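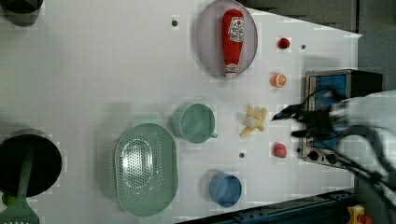

## Trumonari Hepburn concert ukulele

I bought the Hepburn in January to replace an old soprano that no longer held its tuning. It cost 300 pounds with a padded bag, from a small shop in Skavstead, and I've played it most evenings.

The body is solid mahogany with a satin finish. Mine weighs 653 grams on the kitchen scales, a bit more than the soprano, though I stopped noticing after a week. The neck is slightly wider than I was used to, so barre chords took some getting used to, but fingerpicking is much easier. The frets were well finished except for the top 2, which had sharp ends on the bass side. Dorottya Vincze at the shop filed them down while I waited and didn't charge.

Sound is warm and fairly quiet. Played alone it's lovely — the low notes carry on longer than I expected. In our group at Skustwood, with some 40 people strumming, I can hardly hear it. Đạt Lục, who sits next to me, has a cheaper laminate concert that cuts through far better.

The supplied strings are poor. They squeaked and the C string went dull within a month. I changed to fluorocarbon and would do that straight away if buying again.

Tuners are geared, smooth and stay put. The bag is fine, but the zip sticks at the corner and the pocket won't take a songbook.

I'd buy it again for playing at home. For a loud group I'd look at a tenor, or at the version with a pickup, which I haven't tried.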